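Lidded wicker basket: storing it packed, and a lid that will not sit flat

Household Help > Storage and Baskets
Posted 13 Jan 2020 by Flerside

I have a lidded wicker basket with compartments inside, used for table linen. It lives on an open shelf in a workroom at Drurgate and is taken to a table when it is needed. Two things want sorting out before February, when the linen goes back into regular use.

First, the lid has started to rise at one corner when shut. The gap is nearly 20 mm at the worst point. The hinges are plain loops and neither has broken. Second, I would like to know whether the cloths should stay in the basket between uses or be kept elsewhere. The room is heated during the day and unheated at night.

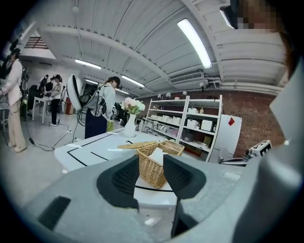
Wicker of this sort moves with the air. The rods take up moisture, swell slightly and then shrink, and a lid held along one side only will pull towards the hinges as it does so. Mine is often left with the lid flipped back and a folded white item standing up above the rim, so it is possible that I have been closing it on an overfull load. I have not changed anything else. The basket has been varnished at some point, but I do not know with what. I have read that soaking the lid and weighting it will cure the problem, and I have also read that this ruins the finish. Which is right, and how long should it be left under the weight?

3 replies

Wragg

Both, depending on the finish. Varnish slows the water down but does not keep it out, and if it is old it may go cloudy. Test the underside of the lid first with a damp cloth and leave it overnight. If there is no bloom by morning, carry on as follows.

Empty the basket. Open the lid fully and wipe the inner face with lukewarm water until the rods feel pliable at the raised corner. Do not submerge it. Hinge loops are usually thinner than the rods in the body and they go soft before the rest does, after which they stretch. Close the lid, lay a flat board over it and put weight on the board, spread evenly. I use bags of sugar. Leave it until it is fully dry, which in an unheated room may be several days. Do not use a hairdryer or put it near a radiator. Fast drying is what lifts corners in the first place.

While the lid is open, look at how it is supported. A lid that falls right back and hangs from its loops puts the whole of its weight on them every time. A short cord from the lid to the body will stop it just past upright.
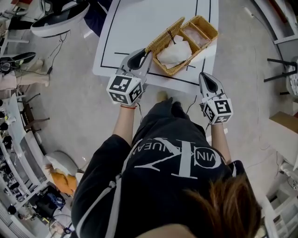

Wenwood would add that the cord has to be fixed to the frame of the lid and to a stake in the body, never to the weave. Weavers are the thin horizontal strands. They will slide under load and you will have a hole as well as a crooked lid. Tie it with some slack, open the lid to where you want it, then take the slack up. Cotton cord is adequate. Wire cuts into the rods.

On the weight: 3000 g on the board is ample for a lid of picnic basket size. More will flatten the rim, and a flattened rim does not come back.

I do not agree about sugar. If a bag splits on damp wicker you will be picking it out with a pin. Tins of food do the same job.

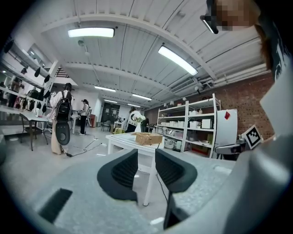

Storage and Shelving

The remaining point was where the linen should be kept. Keep it out of the basket if the basket will be standing for more than a month. Wicker holds moisture on its inner face, and white cotton laid against old varnish can pick up a yellow line along the fold. A lidded plastic box is suitable provided the cloths are bone dry when they go in. For shorter periods, line each compartment with plain cotton and refold the cloths along different creases each time.

Store the basket itself on a middle shelf. Air close to a ceiling is warmer and drier when the heating is on, and a floor is damp and gets swept against. Leave 20 mm between the basket and the wall behind it, more if the wall is bare brick. Nothing should be stacked on the lid, apart from the weights while it is being flattened.

Before packing, check the height of the folded stack against the rim. If it stands proud, refold it wider and flatter, or take one cloth out. A lid that is pressed down on its contents every day will lift again whatever you do with water and boards.

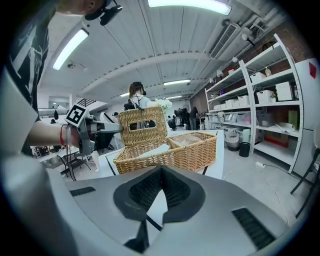
Can the lid be revarnished once it is flat?

Wait until it has been dry for at least a week, then use a thin coat of clear varnish on both faces. Coating one face only makes the lid take up moisture unevenly, and it will bow. Rub down first with 400 grit paper, lightly, and brush the dust out of the weave before you start.

Flerside

Thank you both. The underside has been tested and there was no bloom. The lid is now under a board with tins on it, and the linen has gone into a plastic box. The cord will have to wait until I can find the right stake to tie it to, as two of them near the hinge are split.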